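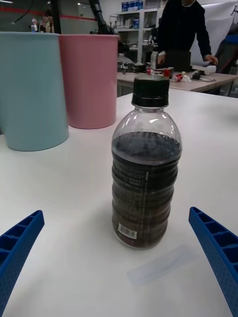
Recogida de ejemplos: las botellas entran en la lista

El grupo de manipulación de Yammine ha empezado en enero la segunda tanda de demostraciones para su sistema de aprendizaje. La primera se hizo con vasos y cajas pequeñas. Ahora toca el turno de las botellas con líquido oscuro, que en las pruebas anteriores daban problemas: el sistema situaba mal el borde del plástico y cerraba los dedos antes de tiempo.

El procedimiento no cambia. Una persona guía el brazo, acerca la pinza con los dedos abiertos, agarra la botella y la lleva a uno de los dos recipientes, el azul claro o el rosa. Cada demostración dura unos segundos y se guarda con lo que ve la cámara de la muñeca y la posición de las articulaciones. Entre una y otra se mueve la botella unos centímetros o se gira, para que la etiqueta no quede siempre hacia el mismo lado.

Lizeth Paucar, que coordina la tanda, ha fijado 40 demostraciones por objeto. De ellas, 8 se reservan para la evaluación y no se usan en el entrenamiento. Los intentos fallidos también se guardan, aunque en una carpeta aparte – Fredy Henao quiere utilizarlos más adelante para que el sistema aprenda a corregir un mal agarre.

Se ha decidido no despejar el fondo. En la primera tanda se grabó con paneles alrededor de la mesa y el resultado empeoraba en cuanto se quitaban. Esta vez se trabaja con el taller en marcha, con gente y material detrás.

De momento hay casi 20 demostraciones revisadas con el formato nuevo. Quien quiera ayudar a revisar puede escribir a Amparo Cárdenas; hace falta haber leído la guía de etiquetado, sobre todo el apartado 3, que explica cuándo se da por terminado un agarre. Los turnos de grabación son por la mañana, y conviene avisar antes de mover los recipientes o tocar las luces.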